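How to Tell Whether Your Show Is Really Coming Back

Every spring the renewal rumors start, and most of them are junk. Before you share the next one about Vorkcombe, run it through these steps.

1. Find out who said it first. Click back through the links until you hit a page that doesn't cite another page. I tried this with the Diltent "season 4 confirmed" story in April. It had been copied by 43 sites, and the trail ended at a fan account with a cropped logo.

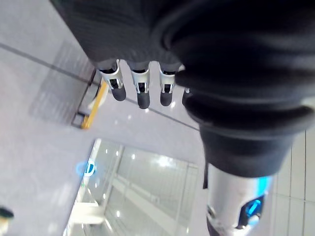 Four fingers over gray floor tile.

2. Read the verb. "Ordered" and "renewed" mean something. "In talks," "eyeing" and "expected to" mean a writer had a slow afternoon. A writers' room can open and close without a single scene being shot.

3. Ignore petitions. One for Hirvonen passed 1,000 names in a night. Streamers like the free publicity, and I've yet to see one change its schedule over it.

4. Check the cast's other work. If the lead of Cikberg has just signed on for a long shoot overseas, a fall premiere is a stretch, whatever the headline says.
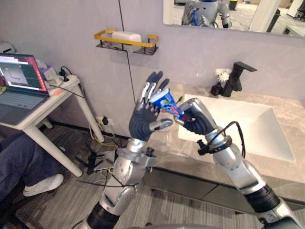 Toothpaste in hand at the bathroom sink.

5. Be careful with "popularity scores." Hirvonen got a 64 on one chart I looked at. Out of what? Measured how? The page didn't say, so I left it out of my guess.

6. Wait a day. Real orders get picked up by the trade papers and posted by the network itself. If neither has happened by the next morning, close the tab.

Even a real order can be canceled later, so don't throw the party until there's a trailer.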